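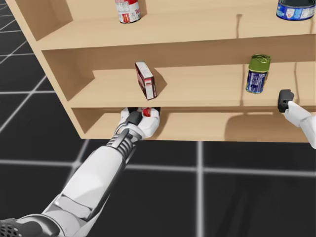

The left hand reaches in under the middle shelf during a simulated run.

The kettle at Pristia goes on at ten past five in the morning, and if you are standing near it you will be handed a mug whether you asked for one or not. I had two before anyone let me see a shelf. By then I had heard about Kerubo Mfaume's knees, her daughter's netball team, and the winter the roller door froze halfway up and the whole morning's orders had to be passed out underneath it, box by box, to a driver lying on his stomach.

Pristia packs groceries for people who can't easily get to the shops. It has 22 staff and 600 product lines, most of them the sort of thing you'd find in your own pantry, and for as long as it has been going the picking has been done by people walking up and down with a trolley and a list. Kerubo has been one of them for most of that time. She can find the tinned tomatoes in the dark (she has had to, the wiring in the back aisle being what it is) and she knows which regulars will ring up if the tuna is swapped for another brand.

In October the owners told everyone that a pair of robot arms would be coming to work on the small-goods shelves. The arms belong to Otorent, which hires machines out by the month, and the project was given the name Hamdy, after a street that one of the engineers grew up on. Kerubo remembers the meeting well, mainly for how quiet it was.

"You sit there doing sums," she told me. "Mortgage, school shoes, how many years you've got left. I don't think I heard a word after 'arms'."

What she hadn't expected was that the arms would spend so long not being there at all. The first months of Hamdy have gone on inside a computer, on a desk next to the lunch room, where Samah Morsy from Otorent has a simulated cabinet of plain pale wood standing on a black floor ruled with white lines. There are cans on the shelves and a little upright box, and two white arms that reach in and have a go, over and over, without denting anything that has to be paid for.

Samah likes company while she works, and so the desk has become a place people drift to on their break. They lean on the back of her chair and offer opinions. Ehab Naciri, who drives the afternoon van and had never thought of himself as a computer person, told her early on that the cans were standing too politely. On a real shelf, he said, somebody has always knocked one, or turned it side-on to squeeze another in behind. He was right, and Samah now moves things about between runs and leans them a bit crooked. Kadri Kairys wanted to know what happened when a thing had been pushed to the back of the bottom shelf, where she has to get down on one knee and feel about for it herself.

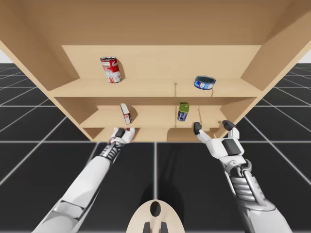
The bottom shelf, as it happens, has taken up more of everybody's time than all the others together. There isn't much height to work in down there, and a hand that goes in a touch too high meets the edge of the board above. Samah had set aside a week for it and it has run to five. She keeps a tally of the tries on the low shelf, and on the morning I visited it stood at 3440. The people who do the job with their own hands find this enormously cheering.

"I said to her, love, I could have told you that shelf was a mongrel," said Kadri. "My back could have told you."

It would be easy to write this up as a happy story, and parts of it are. The owners have put in writing that no one will lose hours in the first year. The low shelves are the ones that hurt, and nearly everyone I spoke to would be glad to see the last of them. Kerubo has been asked to train as the person who minds the arms, which would mean a small raise and a good deal more sitting down, and she has said yes, though she took a fortnight to say it.

But a year is only a year, and Abdelkrim Bouazza, who has packed here alongside his brother-in-law since they were both in their twenties, isn't ready to be jollied along. He has read the letter from the owners several times. He pointed out to me, very courteously, that it promises hours and says nothing about new people being taken on when the older ones leave. He worked at Pruller before this, in the bottling hall, and he watched a line of 100 people get shorter by one retirement at a time. There was cake each time, he said, and it was good cake.

I asked the owners about that and they were straight enough to say they didn't know yet. Samah, when I asked her, went a bit pink and said it wasn't her decision, and then, after a while, that she thought about it on the drive home.

Abdelkrim still stops at her desk most mornings. He doesn't say much. Last week he brought in a paper bag of small things from the shelves he packs – a tin with a bad seam, a box gone soft at one corner, a jar whose lid sits proud – and lined them up beside her keyboard so she could see what a real shelf is like at the end of a long day. She has been measuring them ever since, and he has asked for the tin back when she's done with it.

The real cabinet is due to be put together in the back aisle once the electrician has been. Kerubo has already chosen where she'd like her chair, close to the shelves and within reach of the kettle.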